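How to share a sorting bench with two robot arms

Posted by Ionuț Bălan, Cistotex returns line, March 15, 2024

Until January, empties at Cistotex were sorted by people with gloves and opinions. Now the Curkar bench does the picking, and the people have become "cell attendants," a title that came with a lanyard and no raise. If you have just received your lanyard, these steps are for you. The official manual runs to 40 pages and spends 5 of them on how to open the manual.

Step 1. Feed the table

Put out a few bottles at a time, lying down or standing, with space between them. Old hands will want to tip out the whole sack, as we did for years. Resist. The arms take one bottle each, and a heap just makes them think.

Step 2. Keep your hands to yourself

Once the cycle starts, stay behind the yellow line. You will see a bottle you could have thrown in the basket twice by now. Everyone does. Filip lasted two shifts before he reached in, and the bench stopped and logged his name.
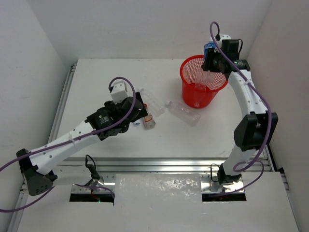 Step 3. Deal with caps

Loose caps go in the cap tub, and that's your job. Pause the bench from the panel, pick them up, press Resume. Management calls this "value-added intervention." We used to call it picking up caps.

Step 4. Rescue the corner cases

Bottles like to end up against the rail, where a gripper has the wall on one side and metal on the other. Give the arm two tries. If it hasn't got hold by then, pause, slide the bottle back to the middle, and write "corner" on the sheet. Don't write anything else on the sheet. Gelton reads it out at the monthly meeting.
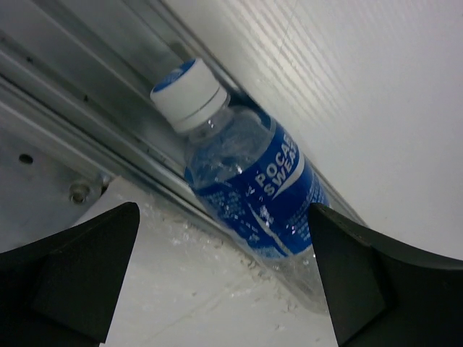

Bottle in the corner between rail and wall, one finger on each side.

Wipe up crumbs along the wall while you're in there.

Step 5. Fill in the count

The target is 500 bottles a shift. The bench keeps its own count and you keep yours, on paper, and at the end the two get compared. If they differ, you are asked about it. So far no one has asked the bench.

Spare gloves are still in the locker by the door. Take the large ones, the mediums run small.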